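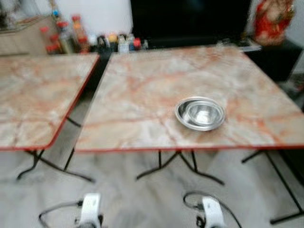 My two folding tables, with the mixing bowl on the bigger one

Two folding tables side by side, how do I close the gap and stop the bowl sliding?

Asked by Chiyo Arai in Home & Kitchen > Small Spaces

Hi all! I finally gave up on a proper kitchen table (our place in Vilton is tiny and the last one ate half the room) and got two folding ones instead, the kind with the pink and cream pretend marble on top and a thin red trim round the edge. I love them. My mother thinks they look like a diner, which I take as a compliment.

The plan is to make dumplings on them. We do a big batch every May when my cousins visit, last year we made 125 and ran out, so this year I want a proper line going: filling in the steel bowl on the right table, wrappers on the left, finished ones on trays wherever they fit. Then everything folds up and goes behind the door again.

Two problems. First, the tables don't want to stay together. There's always a gap between the tops, the right one creeps back a little, and flour and bits of scallion go straight down it onto the tile. I push them together, start working, and ten minutes later the gap is back. I think the legs might be bumping each other underneath but I can't work out which ones.

Second, the bowl. It's one of those round shallow stainless ones with a wide rim and it skates around on that shiny top when I mix with any force. My cousin holds it for me but then that's one less person folding.

I don't want to screw the tables together because I do need them separate the rest of the year. Is there a clamp or a strip or something? And has anyone found a cloth or mat that really grips on this kind of surface without leaving marks? Thanks so much!!

Answer by Stanisława Olszewski
Marked as helpful by 11 people

Oh, I have been through this with card tables and pierogi, so I feel for you.

Do the legs first. On folding tables with splayed legs the feet can stick out a bit past where you expect, so when you shove two together the feet meet before the tops do, or one foot ends up resting against its neighbor and slowly pushes it away while you lean. Get down on the floor with a flashlight and look. If they're touching, slide one table back or forward an inch or two until the feet pass each other, or turn one table end for end. Yes, your edges won't line up perfectly at the front. I stopped caring about that years ago.

Then stop them walking. Tile is slippery, and kneading or mixing always pushes away from you, so the back one goes for a stroll. I put a square of rubber shelf liner under each foot. Check the little caps on the feet too, mine had gone hard and smooth and a new set from the hardware store made more difference than I expected. Wipe the floor before you start, because any flour down there turns it into a skating rink.

For holding the tops together I use two wide spring clamps underneath, one near each end, gripping whatever frame or lip there is. Have a feel under yours before you buy anything. If there's nothing to grip, a long strap right around both pairs of legs works, only keep it low and don't crank it so tight that it drags the legs in. You don't want a table folding up with the filling on it!

And for the crack itself, an oilcloth over both tables. It catches all the flour, you shake it outside, done. Clip it at the ends or it will bunch up.

The bowl is easy. Damp dishcloth, wrung out hard, folded in four, bowl on top. If the cloth is too wet it slides as well, so wring it again. I've never had one leave a mark on a wipe-clean top, but I wouldn't leave it there overnight.

Answer by Wálter Ayala
Marked as helpful by 9 people

Seconding the damp cloth. You can also twist a dish towel into a rope, make a ring with it, and sit the bowl down in the ring. Works better than flat for me when the bowl has a small base, and you can tip it toward you a bit while you mix.

One other thing though, why is the filling on its own at the mixing stage in a shallow bowl? I'd mix in something deeper and just move some over to the shallow one for the folding. Half of the sliding is you fighting to keep the meat inside. I use a big stockpot on a chair, so I'm pushing down instead of across. My back likes it better too.

No opinion on the tables, I work on the counter.

Answer by Masanobu Sasaki

just tape them. painters tape across the top, peels right off

Comment by Stanisława Olszewski
Tape is fine for an hour but it comes up once there's flour on it, at least mine did. Put it down before you open the bag.

Comment by Chiyo Arai
Update: it was the legs! Turned the left table around and they sit much closer now. Shelf liner is under all the feet and I've ordered an oilcloth with lemons on it. Tried the towel ring with the bowl last night and it stayed put, so my cousin Kaede is officially back on folding. Wálter, I don't own a stockpot that big but I'm going to ask my aunt.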